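Utatura kitting-out money: where we've got to, October

Hi Helge,

You asked for something short before the budget round, so naturally I've written you something long. Skip to the bit about what I'm asking for if you're in a hurry, but the rest explains how I got there.

The good news first. We're inside the budget for the first half and we've bought less than I said we would. In the spring I had us down for seven hand-held grippers, all ordered in one go. I changed my mind in the end and bought four, and I'm glad I did. People work in pairs far more than I expected, so a gripper each would have meant three of them sitting in a drawer. The money for those three is still there and I'd like to talk to you about moving it (see further down).

The four we have came from Granström. I got prices from Brerkholm as well, and theirs were lower per unit, but they wanted us to buy the fingers and the mounts as separate lines, with a separate delivery charge on each. Once I'd put all that in a spreadsheet the gap was so small that I went for the firm that answers the phone. Delivery was slower than promised, which pushed our start back, but nothing arrived damaged and the invoice matched the quote. You'll have that in the shared folder.

What I got wrong was wear. I'd budgeted for fingers as if they were part of the tool and would last as long as it does. They won't. The tips take all the knocks, and the screw holes are the weak point when you swap them over in a hurry - I've done it myself, so I can't blame anybody else. I want to treat fingers as a consumable from now on, like tape or batteries, with their own line in the budget and a box of spares on the shelf.

The work itself is going along nicely. We're on tabletop jobs, meaning picking up, putting down and wiping, the ordinary stuff you'd do in a kitchen or an office without thinking. The tasks cost next to nothing to set up and I've kept the props budget tiny on purpose.

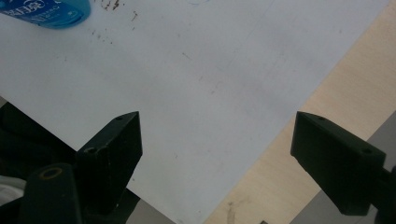

*Tabletop work with the hand-held gripper: white sheet on the pale wooden table, blue bottle lying on its side.*

Tables, then. I'd asked for a second work table and you said (fairly!) that you wanted to see the first one busy before paying for another. It's busy. Two pairs can't share it without elbowing each other, and whoever gets there second ends up doing paperwork until the others have finished. I've been looking at plain wooden ones, nothing fancy, and I'd want the same height as the one we've got so we don't have to relearn our reach. White sheets and other coverings I'd lump in with general supplies, as they get marked and we go through them.

On the software side we renewed Coder, which we use for sorting and labelling the recordings. I grumbled about the price last year and I'm going to grumble again, but I did look at doing without it and the extra hours would have cost us more than the licence does. I took the shorter renewal, six months, so that we can think again before the next big purchase. If we do end up with an arm of our own we may need something different anyway.

Which brings me to the arm. I know you're keen, and so am I, but I don't think we should buy it this half. We don't have a bench for it, the room would need its wiring looked at, and nobody here has had the training. I'd much prefer to spend a bit now on getting the room ready and put the arm into next year's plan with a proper quote behind it. Brerkholm have offered to come and measure up for free, and I'd like to say yes to that, as long as you're happy that it doesn't tie us to them.

So, my requests:

- Move the money for the three grippers we didn't buy into spare fingers and a second work table.
- Give consumables their own line, with fingers, coverings and batteries all in it.
- Hold the arm over to next year, but let me book the Brerkholm visit.
- Leave Coder as it is until the six months are up.

None of this needs new money. The table is the one I'd fight for if you can only agree to part of it - the fingers I could stretch a little longer by being careful, but I can't stretch a table.

I still owe you the updated spreadsheet with the delivery charges broken out. It's nearly done, I'm just waiting on Granström for a price on fingers bought by the box, and I'll send it over as soon as they reply. If it's easier to go through all this on the phone, mornings before ten are best for me.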